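Handgreifer beschaffen: so rechnen, dass es hinterher noch stimmt

Stand: Freitag, 10. August

Zuerst die schlechte Nachricht für alle, die schon ein Angebot auf dem Tisch haben: Die Zahl unten rechts ist der Preis für den Greifer. Für das Arbeiten damit kommt ein zweiter Zettel. Den schreibt ihr am besten selbst, bevor es die Buchhaltung tut.

1. Aufgaben festlegen, dann Stückzahl

Schreibt auf, was gegriffen werden soll, und zwar mit Durchmesser und Randhöhe. »Geschirr« ist keine Angabe. Bei Conurside stand im ersten Antrag »Haushaltsobjekte, diverse«, woraufhin Dunura uns sehr freundlich das größte Paket anbot.

2. Paare kalkulieren

Wer beidhändige Abläufe aufnehmen will, braucht zwei Greifer pro Platz und einen dritten im Schrank. Der dritte wird in jeder Budgetrunde gestrichen und in jeder zweiten Aufnahmewoche vermisst. Tragt ihn als »Ersatzteilträger« ein, das klingt nach Vernunft.

3. Verschleißteile getrennt ausweisen

Fingerpolster, Schrauben, Kabel, Akkus. Wir setzen dafür 20 Prozent des Gerätepreises pro Jahr an. Vilém Sokol hat mir das einmal auf 8 heruntergehandelt und bestellt seitdem im August nach.

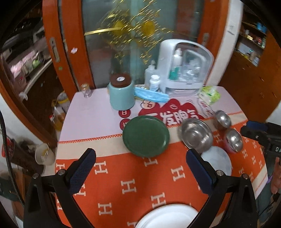
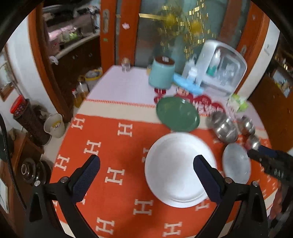 Ein eigener Posten gehört den Requisiten, und er ist der einzige, bei dem Sparen Spaß macht. Plant pro Aufnahmeort 70 Euro ein und kauft gemischt: Edelstahlschüsseln in mehreren Größen wie auf dem Tisch oben, dazu flache Teller in verschiedenen Farben, der dunkelgrüne und der weiße sind dafür völlig ausreichend. Glänzendes Metall und flache Ränder stellen unterschiedliche Fragen an Kamera und Finger, und beides gibt es im Haushaltswarenladen. Wir holen so etwas bei Babić, gegen Quittung. Ohne Quittung ist es ein Geschenk an das Projekt, auch das kam schon vor.

4. Speicher und Stunden

Eine Karte mit 128 GB je Gerät, eine zweite zum Wechseln. Für Anfahrt, Aufbau und Sichtung rechnet ihr je Ort einen halben Tag extra — ja, auch wenn der Ort »gleich um die Ecke« liegt. Rirnthorpe lag gleich um die Ecke.

5. Bestellen in zwei Wellen

Erst ein Paar, damit 80 Durchgänge aufnehmen, dann den Rest bestellen. Lasst euch den Stückpreis der zweiten Welle schon im ersten Angebot zusichern, schriftlich und mit Datum. Prüft vorher, ob die Fingerpolster einzeln lieferbar sind oder nur im Set mit dem Gestänge. Lieferzeiten bitte in Kalenderwochen erfragen, »zeitnah« lässt sich schlecht eintragen.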